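A morning at Pallosetti's planning group, Ralbridge

Posted 15/07/2020

I went to Ralbridge expecting to be sold something, and I was, though more politely than at the last two places. Pallosetti had opened its lab to visitors for a morning. The invitation promised "general-purpose manipulation software," and I have a folder of invitations that promise the same thing.

The talk

Gizella Lengyel runs the planning group and gave the opening talk. Their product is called Dobos. It sits between perception and the motor controllers: it takes object poses from the cameras, picks a grasp, plans an arm path that doesn't hit anything, and hands the path down to a controller that runs at 500 Hz. None of this is new. What they say is new is that the grasp choice and the arm path get solved together, so the planner doesn't choose a lovely grasp and then find out the elbow can't get there.

I asked what happens when the joint problem has no solution inside the time limit. It falls back to the old two-step method. How often? She didn't have the number with her. I wrote that down and underlined it.

There was a slide with a success rate of 132 grasps out of 150 or so, but the small print said objects were reset by hand after each failure. A packing line won't do that for you. To her credit, Lengyel said so before I could.

The perception stack

Rozália Csonka showed us the perception side, and this was the best part of the morning. She opened the debug viewer on a big screen and left it up while things went wrong. Clear and half-clear plastic is hard for depth cameras, and she had recorded 18 cases where the point cloud showed a hole in the middle of a bottle. Their fix is to fit a shape from the color image and ignore depth wherever the two disagree by too much. The threshold for "too much" is set by hand, per camera. She called it a tuning parameter. I would call it a person with a laptop, on site, every time a light gets moved.

The logging is good, I'll give them that. Every plan is stored with the exact scene the planner believed in, and you can replay it offline with a different version of the software. I have paid for commercial systems that can't do this. If I bought anything from Pallosetti it would be the replay tool, which they don't sell separately. I asked twice.

Nearly 53 minutes went to the operator interface, far too long for a screen with four buttons and a tree of error codes. Someone from Plultia, who seems to be a customer already, wanted to know if the codes could be translated for the night shift. The answer was September.

What I didn't get

Cycle times, for one. Every clip in the talk had been sped up, and the speed factor was printed in a gray I could hardly read from the third row. I also didn't get a straight answer on who maintains the collision models when a customer changes a table or adds a shelf. "The customer can do it" and "our team can do it" were both said, by different people, within a few minutes of each other.

Nor did anyone explain how the planner treats soft things on the robot itself. Sleeves and covers bulge and shift as an arm bends, and a collision model made of neat capsules knows nothing about that. The reply was that they pad the model. Padding costs you reach, and in a tight group of objects it can cost you the grasp.

On the floor

The floor had several stations going and plenty of people at work, some of them with white headsets on. I spent most of my time at the green table, where the objects were orange bottles: two small ones with red and white labels, side by side, and a large one with a clear flip cap. It's a fair test for a planner. The small ones have translucent bodies, Csonka's favorite problem, and with two that close together the fingers need somewhere to go. I would have liked a dozen more objects and a bit of clutter, and I said so on the feedback form. 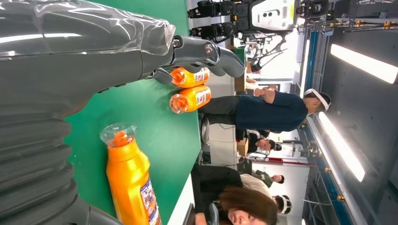

Practical notes

Parking is behind the building and the sign for it faces the wrong way. Bring your own questions in writing, as the time for them is short. The slides are sent out on request, without the clips. I have asked for the fallback rate by email and will add it to this page when I get it.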